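The word "handling" is one of the first English words I learned at work. On a parcel there was a sticker, handle with care. In the warehouse there was a handling fee, and in my contract I was called a handling operative. So when I read in the Ornedier, our weekly paper in Privstead, that a man from Corkness had been convicted of "handling stolen goods", I understood that he had touched something he should not touch. Most of my colleagues understood the same, and they were born here.

I have studied law for two years in the evenings, and I am not a lawyer. I only want to argue for a small thing: the name of this offence should be changed, and until it is changed, newspapers and police should explain it each time they use it.

The offence in England and Wales comes from the Theft Act 1968. A person handles stolen goods if, knowing or believing them to be stolen, he dishonestly receives them, or dishonestly helps to keep, move, sell or get rid of them for the benefit of another person. There are also rules about arranging to do these things. I have made it shorter here, and the real section is one very long sentence. I read it on a bus three times before I found the main verb.

The important part is in the mind. You must know or believe that the goods are stolen. To suspect is not enough by itself, although a person who closes his eyes on purpose can give the court a reason to decide that he did believe. This is a fine difference, and I think it is a just one. But it is nowhere in the name. "Handling" speaks only about the hands.

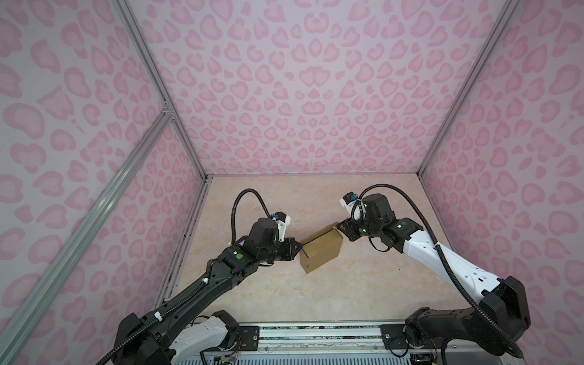
The man from Corkness, as the paper reported it, kept phones for a friend of his cousin. The phones were worth £747 and he was paid £200 to keep them under his stairs for the weekend. The report had 97 words, and I know this because I used it for a class exercise in which we had to count them. In those words there was nothing about what he knew. Yet this was the whole question in the trial, and it must have been, for nobody can know goods from their packing. A small brown carton with its flaps closed, like the one in the picture, tells you its size and where its seam is, and on this the honest neighbour and the guilty one have the same information. What separates them is what they were told, what they were paid, and what they chose not to ask.

A reader of the Ornedier could not learn this from the report. I believe two kinds of harm come from it.

The first harm is fear in people who did nothing wrong. In my class there was a woman who had bought a second-hand bicycle on a Saturday market, and after our lesson on theft she wanted to throw it in the canal. She thought that if the bicycle was stolen, she was already a criminal by riding it. It took our teacher a long time to make her calm. She may have to give the bicycle back to its owner, this is true and it is a pity for her, but to lose a bicycle and to be a criminal are different matters. The name of the offence had put them together in her head.

The second harm is the opposite, and I find it more serious. Some people think that if they never touch the goods, they are safe. They lend a garage. They find a buyer. They drive in front and phone back that the road is clear. Their hands are clean, so they say, and they mean it in the simplest way. But to assist another person in moving or selling stolen goods can be the same offence, with the same name, and these people may be very surprised at the police station. I don't say they are innocent. I say the law had a chance to warn them by its title and it used the title for something else.

The leaflet from El-Sayed, a firm of solicitors near our station, does better. It says "dealing with things you know or believe are stolen". It is longer and it is not beautiful. Everybody in my class understood it at the first reading, including me.

I have heard two answers against my view. One is that lawyers need short names, and that "handling" has fifty years of court decisions behind it. I accept this for lawyers. They can keep their short names between themselves, as doctors do, and the wording of the section need not change for the title to change. The other answer is that ignorance of the law is no excuse, so the public must make the effort. I agree also with this rule, I don't see how a court could work without it. But a state which says to its people "you must know this" takes a duty on itself too. It should write so that a tired person on a bus can understand.

I wrote a letter to the Ornedier asking that they add one line to such reports, on what the person was found to have known. They printed my letter on page 11, shortened, and the following week there was another handling case, with no such line. I will write again in December, when the new editor comes.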